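The Pink Sofa

Lilla Hegedűs had wanted the pink sofa ever since Clolla closed its doors in May, and when it finally came up for sale, 391 miles of driving seemed a small thing to ask of a person, even a person with a bad knee and a borrowed van.

"It's salmon," said her brother Tennant, who had been asked to help carry it and not to comment.

"It's pink," said Lilla, "and it's the softest thing I ever sat on, and Mother would have loved it."

She had 200 dollars in an envelope, and she had pressed the envelope flat so many times on the way that the corners had gone furry — she did that with letters, too, and bus tickets.
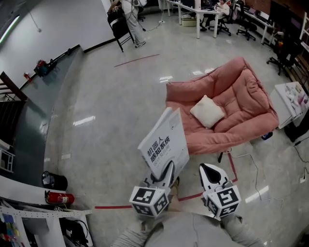
Tennant sat down first, just to test it, he said. He leaned back, and then he leaned back some more, and she watched his whole cross face come slowly undone.

"Well," he said at last, with his eyes shut, "I suppose we could stay another minute."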